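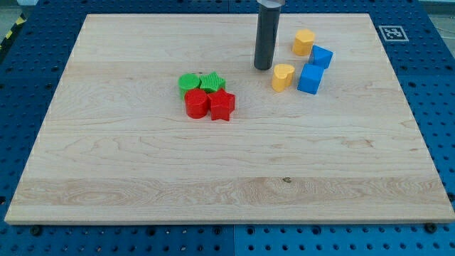
Blocks on the board, two of each color

Kustberg Community Singers – Members Board
Topic: January concert, do we keep the Dravedach set??

altosection2
ok so the draft program went up and the Dravedach songs are 11 minutes, right before the break. Thats a long sit for the kids choir. Can we cut two of them

lowd_bass
No. We spent all spring on those. Cut the carol medley, everyone does a carol medley

pagesandpitch
Medley is what sells tickets. Last time in Vastholm Hall we had 106 people and half came up after asking about the medley

lowd_bass
half is generous

altosection2
not asking to drop the whole set. Just 3 and 4. Both slow, both in the same key, and the tenors go flat on 4 every single time

tenor_on_the_end
rude. true but rude

tenor_on_the_end
also its the pitch from the piano intro, too short. Give us two more bars and we're fine

hummingalong
Could the kids come on after the break instead? Then nobody sits through anything. They did it that way at the Sawatzky church and it went ok, parents stayed for the second half too

pagesandpitch
parents staying = good. But then little ones are up till 9. My two would be asleep on the risers

altosection2
Kids first, then Dravedach, then break? They can go home at the interval if they want

lowd_bass
then you lose the parents. We just said this

hummingalong
some will stay. I'd rather that than cut songs

pagesandpitch
whatever we do pls decide before the programs get printed. 500 copies and I am not folding an insert again

tenor_on_the_end
500?? for Vastholm Hall?

pagesandpitch
price break. Dont start

altosection2
Fine – kids first, full Dravedach set, break, medley last. Two extra bars for the tenors if the piano agrees. Will bring it up at rehersal

lowd_bass
I still say no medley but ok

hummingalong
+1. Are we wearing the black folders or the blue

altosection2
new thread for folders please

Kustberg Community Singers | Contact the board admin | © Kustberg Community Singers | Back to top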